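The Fiddler of Nepia Street

The letter in the Sullville paper said the man outside the bank was making forty grand a year, tax free. It was signed "Fed Up." Rawiri Tomoana read it twice at the counter of the diner and asked who had done the math.

"Everybody knows it," said Halfdan Þorgeirsson, buttering his toast.

"Everybody knows it from the letter."

"He's got a new case for that fiddle."

"So do I have a new hat. Am I a millionaire?"

Halfdan said that was different, and didn't say how.

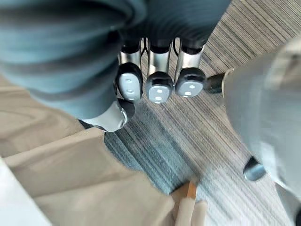 Ten in the Morning

Rawiri went down to Nepia Street to see for himself. He didn't trust the letter, and he wasn't sure he trusted the fiddler either. The man played the same 2 tunes, one of them badly. Rawiri sat on the bus bench with a coffee and watched the case.

A woman dropped in a dollar. A boy dropped in something that might have been a button. Then came a long stretch of people who found the other sidewalk interesting.

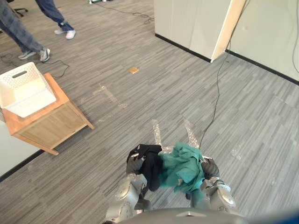 By noon the case held nine dollars, and two of those were Rawiri's. He had put them in so he wouldn't look like a cop.

"You from the city?" the fiddler asked.

"No. Do you have a permit?"

"Do you have one for the bench?"

Rawiri thought that was a fair question. He asked where the man had played before. Breden, he said, and Zudau before that, with an orchestra. Rawiri doubted the orchestra. He doubted Zudau.

"Play me something they played, then."

The fiddler looked at him for a while, tightened his bow, and played a third tune. It was slow and went on past the light changing and changing back. A bus came and Rawiri let it go.
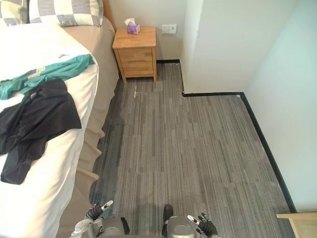

Teal shirt and black garment on the bed

"Well?" said Halfdan the next morning. "Forty grand?"

"Nine dollars."

"He must hide the rest."

"Must he," said Rawiri, and asked for the paper so he could find the address for letters.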